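Furkodum notebook – plates, blue fingers
14 March 2024

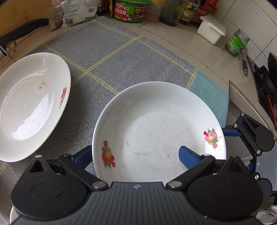

Ottavio Serra read last session's entry before we started and wrote underneath it that we are mixing up two questions, whether the hand can hold a plate and whether a person holding the hand can show the arm how to do it. He would like them kept in separate sections from now on, and he would like the second one answered before we spend any more money on fingers. Fair enough. I have tried to do that below, though the two run into each other in places.

Where we are

Brondonau wants the table-clearing task done in September. The rules are still the draft ones. Pick up a used dish from a worktop, carry it to the rack, set it down without dropping it or knocking over anything else. Dishes are supplied by the organisers and we don't get to see them first. That last line is the one that worries me, and it's why we have been using other people's crockery and not the plain set from the teaching lab.

Our plan is 600 demonstrations with the hand-held gripper before training the final policy. We have 234 kept. That is after going through everything again and throwing out 17, mostly for bad tracking, a few where whoever was holding the gripper changed their mind halfway and put the plate back. I have moved the rejects to their own folder and not deleted them, in case we want examples of what a bad one looks like for next year's group.

Can the hand hold a plate

Flat plates: no change. It can get one finger under if the plate is near the edge of the worktop and hardly ever if it isn't. Everyone has their own trick of tipping the plate with the fingers first. The tricks don't agree with each other, which will not help the training.

Deep dishes are much better. One finger goes inside the rim, the other outside, close, lift. The rim does most of the work. The flared ones need the hand tilted a little towards the middle of the dish or the inside finger slides up the slope as you close. You feel this through the handle quite clearly. The arm will not feel it at all, so we need the tilt to be in the demonstrations every time and not just when the person notices a slip.

Finger position on the rim matters more than I wrote last time. Grab too near yourself and the far side of the dish droops as soon as it leaves the worktop. With something in the dish that would be a spill. Grabbing at the side seems to be the best compromise, but then the wrist ends up at an odd angle over the rack. I tried it both ways and couldn't decide. Left for next session.

The blue fingers are the softer print. They grip glazed surfaces better than the stiff set and they also bend more, so the closing width we read from the linkage is not the real gap between the tips when there is something between them. On a thick rim the error is big enough to see by eye. For now I am recording the linkage value as before and adding a note of which fingers were fitted. If we go back to the stiff ones the old recordings won't match and we'd have to decide whether to mix them. I would rather not go back.

Bolts: checked both of the round-headed ones in the middle at the start and again at the end. One had loosened by the end, not by much. It did the same last time. Threadlock is on the shopping list, again. Until it arrives please check them before every block and write down that you did.

Some play in the left pivot when the hand is fully open. It goes away once it closes on something. I couldn't tell if it is wear or if it was always there. Does anyone remember? There's nothing in the book before the rebuild.

Can a person show the arm how to do it

This is Ottavio's question and the honest state of it is that we have one small result.

I trained on the kept set as it stood this morning, deep dishes only, and ran it on the Rondonuwu arm with a single dish and a clear bench. It goes to the dish. It goes to the correct side of the dish. It opens in time. Then it comes down slightly too far out, so that both fingers are outside the rim, and closes on nothing. It did this over and over with hardly any variation, which I take as good news of a sort, as a steady mistake ought to have one cause.

First guess was the camera offset. Checked it against the drawing and it is what the drawing says. Second guess is that the drawing is out of date, because the mount was moved when the new bracket went on and I can't find where anybody wrote down the new distance. Measured it with callipers and got a different number from the drawing. I haven't put the new value in yet. It means reprocessing everything and I didn't want to start that with the lab closing.

Third guess, from the Fano group when I described it on the phone: people are leaning. When you hold the gripper out over a worktop you look past it to see the rim, so you come in from slightly to one side, and the last bit of the movement is a correction you make by eye. If the corrections are all different the policy averages them and lands in the middle of nowhere. They had this with cups. Their cure was to make people pause just above the rim before going down. It makes every recording longer and a bit stiff, but they said it helped.

Will try the offset first on its own, then the pause. Not both together or we won't know which did it.

Clutter

We have argued about this since the beginning, so writing down what was agreed. Recordings on a clear bench are quick and the tracking is nearly always good. Recordings on a real worktop with jars and bottles along the back are slower and the tracking sometimes jumps. The competition worktop will have things on it. So the remaining recordings are to be done in lived-in kitchens, with whatever is there left where it is, unless it is sharp and within reach of the hand, in which case move it first. Don't tidy up to make a nice background.

A patterned mat under the dishes helps the tracking a good deal. Grid lines are good, they give it plenty of corners to hold on to. But the policy may start to expect a mat, so please do some with and some without, and say which in the notes. Plain white dishes on a pale worktop with no mat are the worst case we have found so far.

Glare: shiny glaze under a ceiling light leaves a bright patch that moves as the gripper moves. I thought this would upset the tracking and so far I have no proof that it does. What it does do is hide the rim if it falls in the wrong place. If you can't see the rim on the preview, turn the dish or shift your own position. Don't switch the light off, we will not be able to at Brondonau.

Painted rims: a question came up about whether a pattern on the rim would teach the arm to grab next to the pattern. Possible. The easy answer is to turn the dish between recordings so that the decoration isn't always in the same place relative to the fingers. I have been forgetting to do this. Added to the sheet.

Used dishes or clean ones? The rules say used. A smear on the rim changes the grip a lot with the soft fingers, and they need wiping more often than you would think. Wipe them between blocks with a damp cloth, let them dry, no solvent. The last person who used solvent left the surface tacky and we had to print a new pair.

Sheet for each recording block, revised

Place, name of whoever is holding the gripper. Fingers fitted (soft or stiff). Bolts checked, yes or no. Mat or no mat. Dish type: flat, deep, bowl. State of dish. Which side of the rim you grabbed, as seen from where you stood. Anything that slipped, and when. Leave the comments box for things that don't fit, and please write in it, the empty ones are no use to me when I'm trying to work out three weeks later why a block looks odd.

Flat plates and bowls are to be kept in separate blocks from deep dishes. Ottavio wants them in separate folders too. I don't mind either way as long as the sheet says.

To do

Put the measured camera offset in and reprocess the kept set. Me.
Rerun the deep dish test on the Rondonuwu arm with nothing else changed. Me, once the above is finished.
Threadlock.
Spare pair of blue fingers, same print settings, and this time save the settings next to the part file.
Ask Brondonau whether the rack is fixed to the worktop or can slide. The draft doesn't say and it changes how hard we can set things down.
Label for version 2 of the handle. There are two handles in the drawer and they look the same from the outside, but the trigger travel is different.
Find out about the play in the left pivot.

Battery was low on the recorder when I packed up, left it on charge in the cupboard. Key is back on the hook.

Added later, same evening: looked through some of the kept deep dish recordings with the leaning idea in mind. It does look as if most of us come in from the right. Two of mine are very bad for it. I've not thrown them out yet, would like someone else to look before I do.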